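Pale desktops, regretting it or loving it?

deskbound_jo
Right, I'm replacing the top of my work table in March and I've gone round in circles for weeks. The current one is nearly black and shows every crumb, every speck of dust, every cat hair. I'm tempted by the Stutton top in light beige, 280 quid for the long one. The wall behind is going grey whatever happens (my other half has already bought the paint, so that ship has sailed). Will it look washed out?

mugstain
I've had a light top for 5 years and I'd never go back. Dust just vanishes on it. Tea doesn't, mind you, so get coasters.

Predine_fan
Going to disagree with mugstain here. Pale tops look lovely in the shop and then you live with them. Biro, newspaper ink, the bottom of a cast iron trivet, it all shows. I sold mine on for 100 and went back to dark oak. I dust it, it takes a minute, I've survived.

mugstain
Biro comes off with a damp cloth and a bit of bicarb! What are you doing to your furniture??

Predine_fan
Writing on it, apparently.

deskbound_jo
Ha. OK, but what about the wall? That's the bit that worries me more. I don't want the whole corner turning to porridge.

pesonen601
Depends on the grey. Ours has a slightly cool one and the beige looks warmer for it, though there's not a lot of contrast. The edge where they meet goes very soft. I like that, it's restful, but my sister says it's like working inside an envelope. Nothing on the wall at all, by the way, no shelf, no pictures.
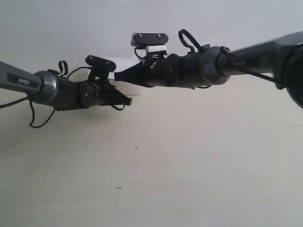
Flureck
I'd want a shelf up there, or at least one dark thing to stop the eye. Cool grey and warm beige is a nice pairing but it does need something to break it up if you're sat facing it all day.

mugstain
A plant. It's always a plant.

deskbound_jo
I kill plants. Maybe a cork strip along the back? pesonen601, did you use matt paint or something with a bit of sheen?

pesonen601
Matt, two coats. Get a tester pot and do it on card first, then lean the card on the sample of the top and look at it at 4pm when the light's going. Mine looked completely different by then.

Predine_fan
Still say oak.

deskbound_jo
Noted! Sample's ordered, will report back.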